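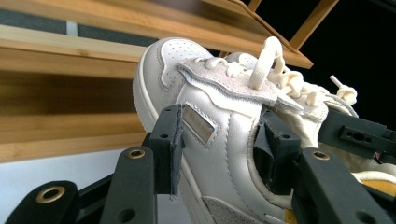
Do I have to redo all my old certs before the assessor comes, asked a new member on the Skudwood branch page, and is it true they can pick any job they like?

No to the first. Yes to the second, more or less. Rest of it below, written quick between jobs so excuse the state of it.

Getting ready for your first Tirum assessment (one-man bands and small firms)

What you need before you book

Insurance certificate, public liability, in date on the day. Not in date when you applied — on the day.
Your current copy of the wiring regs. Paper or digital, either's fine, but it has to open without a signal.
Calibration record for the multifunction tester. Plus your own monthly check log if you keep one. You should keep one.
Job list for the past year. Every notifiable job and any single job over £4,000, notifiable or not.
Complaints record. Even if it's blank. A sheet with "none" on it counts, no sheet doesn't.

Step 1. Do the job list first

Everything else hangs off it. Address, date, what you did, cert number. One line each. If you use Atix it'll export the lot, go to Reports, then Jobs by Member, then untick "drafts" or you'll get every half-finished quote you ever opened. If you're on paper, sit down with the cert pads and a pot of tea. Took me an evening.

Step 2. Pick your two jobs

You offer two, the assessor can swap one for something off the list. So offer two good ones but don't assume. A consumer unit change and a new circuit is the usual pair. Needs to be somewhere the customer will let you back in. Ring them early. People say yes happily enough then go on holiday.

If all you do is one kind of work (EV points, say) tell the office when you book. They'll want to match you with somebody sensible.

Step 3. Book it

Online form, members' area, bottom left. You get 14 days' notice of the date once it's confirmed. You can move it once for free. Move it again and it's £100, and they do charge it. June fills up early so if your renewal's in summer get the form in by spring.

Step 4. Read your own paperwork

Get the certs out for both jobs and actualy read them. The things that get picked up:

Ze and Zs readings that don't make sense together.
RCD times left empty.
Boxes left blank that should say N/A.
Client's address in the installation address box when it's a landlord.
Departures not noted.
Signature missing on the inspection bit when you did all three roles yourself.

If you find a mistake, don't quietly print a new one with the old date on. Issue a corrected cert, new date, note saying it replaces the other, send a copy to the customer. Assessors are fine with that. What they aren't fine with is two versions of the same number.

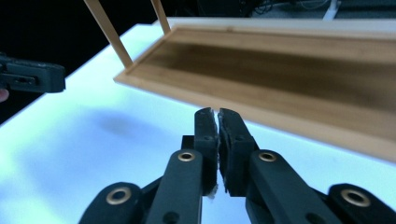
Took mine with leads that had gone brittle near the probe and it held everything up an hour, says a comment under the old version of the page. Fair point, it's been added.

Step 5. Test kit

Lay it all out the night before. Tester, leads, fused probes, proving unit, voltage indicator, lock-off kit with the tags. Any cracked lead, replace it now. Duda keep most of them on the shelf at the Skudwood counter but the proving units are usually order-in, so give it a week.

Batteries. Spare batteries.

Null the leads in front of the assessor. Prove, test, prove again, every time, even though you're being watched and feel daft.

Step 6. On the day

Starts at 9.00 at your office, or kitchen table, wherever the records live. Paperwork first, then out to the two jobs. Expect to do safe isolation for real and run a few of the dead and live tests. You'll be asked to find things in the regs. Nobody expects you to know them by heart, tabs are allowed, use tabs.

Don't argue on site. If you disagree, ask for the reg number, write it down, raise it in the wrap up.

Step 7. Afterwards

You get a list of points. Minor ones, you send photos or a corrected cert and it's signed off from the desk. Anything safety related has to be put right and evidenced within 14 days, and you may get a second visit. The clock starts from the date on the report, not when you opened teh email.

Once it's cleared the registration card and logo files show up in the members' area. Old logo has to come off the van if you've still got it on there.

Branch meeting is upstairs as usual, 7.30pm, bring blank cert pads if you want someone to go through one with you.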